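Section 3: Hanging a Fabric Backdrop

Read this section all the way through before you open the bag of clips. Most of the calls we get at Savard come from people who opened the bag of clips first.

Before you start

The Dawber backdrop kit holds one fabric panel, one crossbar in two halves, two uprights with feet, and a bag of 19 spring clips. You will use 18 of them. The last one is a spare, and it will be gone by Monday.

You will also need a stepladder, a tape measure and a clothes steamer. A second person is useful for step 4 and can supply opinions during the rest.

CAUTION: Do not iron the fabric. It melts, and so does the good mood of whoever owns the iron.

Putting up the frame

1. Stand the uprights where you want the ends of the backdrop to be. Turn the feet so the long side points toward the audience.

2. Push the two halves of the crossbar together until the button clicks. If you didn't hear a click, there wasn't one.

3. Loosen the collar on each upright, set the height, and tighten the collar again. Hand tight is enough. Pliers will crack the collar, and the warranty people have seen plier marks before.

4. Lift the crossbar onto both uprights at the same time. One person can do this alone, in the sense that one person can also carry a mattress alone.

5. Put a sandbag on each foot. The kit does not include sandbags. Order part 2893, or fill two sturdy bags yourself.

CAUTION: Never leave the frame standing without weight on the feet. A door opened quickly on a breezy day is all it takes.

Hanging the fabric

6. Find the hemmed edge with the Trarkeo label. This is the top. The label goes to the back, where it can be proud of itself in private.

7. Clip the center of the hem to the middle of the crossbar, then clip each end. Fill in the gaps with the rest of the clips, working outward from the center.

8. Steam from the top down, holding the steamer a hand's width from the cloth. Let the fabric hang overnight if you can.

NOTE: Some folds will stay. Under normal room light, people look at the lettering and leave the folds alone.

Adding letters

Cut-out letters should be light, meaning card or thin foam. Lay the whole word out on the floor first and stand back from it. Spacing that looks fine from above can look very strange from a chair, and spelling is easier to fix at this stage too.

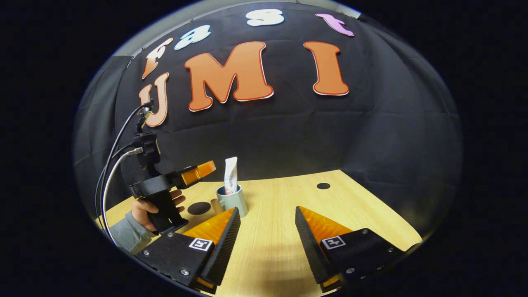 Fig. 3. Cut-out letters on a black fabric backdrop, in two curved rows.

9. Fix the biggest letters first, starting with the middle one. Use the Irkham fabric dots, two for a small letter and 3 for a large one. Press each dot firmly and wait a minute before letting go.

10. Add the smaller letters. If you want them tilted, tilt them enough that it looks like a decision. A slight tilt will be straightened by every helpful person who walks past.

11. Check the result from the back of the room, sitting down.

NOTE: Light colors show up best on black. Navy letters on black are very elegant and can be read by the person who put them there.

Taking it down

Peel the letters off slowly, from one corner, before you unclip anything. Roll the fabric around the cardboard tube it came on. If you threw away the tube, fold the fabric loosely and go back to step 8 next time.

Store the clips in their bag and tie the bag to the crossbar. For missing clips, see Section 7, Spare Parts – it is the longest section in this guide.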